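Asturdale Changes How It Pays for Recycled Glass

September 20, 2023

14 shares | 4 comments

Asturdale's glass contract with Tiden expires in January, and the draft replacement changes the basis on which the town is charged. Under the present terms the town pays a flat fee per ton of mixed recyclables, whatever is in the load. The new draft sets a separate rate for glass and adds a contamination deduction, measured by sampling at the transfer station.

The town delivered 3,368 tons of curbside material to Tiden in the last contract year. Glass made up 391 tons of that by weight. Most of it arrived broken and mixed with paper fiber, bottle caps and food residue. Glass in that condition is screened out at the sorting line as fines and sold for road base or used as landfill cover. Very little goes back to a bottle plant.

Color is part of the problem. A furnace making clear bottles can accept only a small share of green or brown glass before the product is off color. Optical sorters can separate pieces by color, but only above a minimum size, and compaction in the collection truck leaves a large part of the load below that size. Ceramics are a second limit. A piece of coffee mug or oven dish does not melt at bottle glass temperatures and shows up as a stone in the finished container.

Two options were presented to the public works department. Rekha Salian, who prepared the comparison, assigned the same tonnage to both so that the costs could be read side by side.
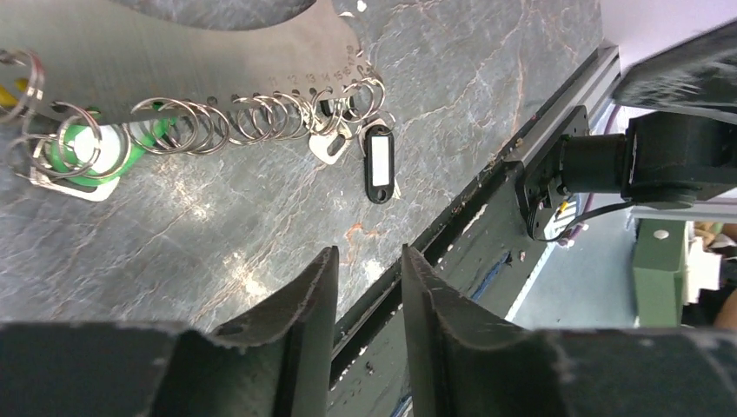
Option A: Keep glass in the curbside cart

Residents would see no change. Tiden would charge the town the new glass rate, less any revenue from the sale of fines. The sampling method is set out in an appendix: one load in each collection week is tipped separately, a portion is pulled and hand sorted, and the result is applied to all loads from that week. The town may send an observer. It may also request a second sample, at its own cost, if the first result is more than 7 percentage points above the previous month's figure.

Option B: Collect glass at drop-off points

Glass would be removed from the accepted list for carts. The town would place 11 drop-off containers, each divided into clear and mixed color compartments. Stumex has quoted for hauling to its processing yard in Sauerland, where the glass would be crushed, dried and screened before sale.

Drop-off glass is cleaner, but less of it is collected. Some households will put bottles in the trash instead of driving them to a container, and the comparison treats that tonnage as landfill cost. The quote does not include snow clearance at the containers or repair of the pads beneath them.

Either option requires a change to the accepted materials list printed on the cart lids. Replacement labels are budgeted under Option B only. Written comments go to the public works counter.

Comments (4)

gravelpit_dan
Does the tonnage for Option B assume the same pickup schedule for everything else? Taking the glass out should make the trucks lighter.

M. Orsini
We had drop-off where I used to live. The clear side was always full and the mixed side half empty. Check the split before ordering containers.

Rekha Salian
Dan, yes, the schedule is held constant. Truck weight was not modeled. Ms. Orsini, the divider in the quoted container can be moved.

tallpine
Are window glass and mirrors accepted under B?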